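February 16, 2018
By the Lellix press office

Lellix Publishes Results of First Gralo Chore Trial

Lellix today released results from the first bench trial of Gralo, its two-arm system for light sorting and tidying work. The trial was designed to measure how close the system is to unattended use in homes and small shops.

Gralo was given 1000 attempts at short tasks: picking up a small item, placing it in a bin, passing it from one arm to the other, or clearing a work surface. It finished 368 of them without help from an operator. The time limit for each attempt was 30 seconds. Single-arm pickups of rigid items had the highest completion rate. Handoffs between arms and items lying close to a bin wall had the lowest.

Lellix does not consider the present system ready for household use. A person doing the same tasks is faster and drops fewer items. Shop-floor use may come sooner, as bins and surfaces there can be kept in fixed positions. Soft goods, such as towels and clothing, were left out of the trial.

The test plan was prepared with Harawira, which also scored the attempts. A total of 16 task types were included. The full task list and scoring rules are available from Lellix on request.

A second round is planned for April at the Lodum test site. It will use the same task list with a revised grip controller and a longer time limit for handoffs.

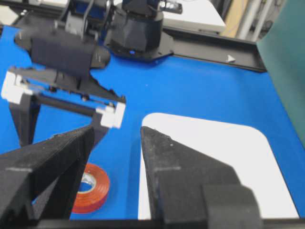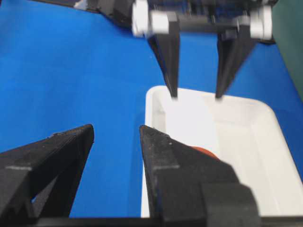 Bench work with two grippers over a blue tabletop. A roll of red-orange tape lies on the table in the first picture.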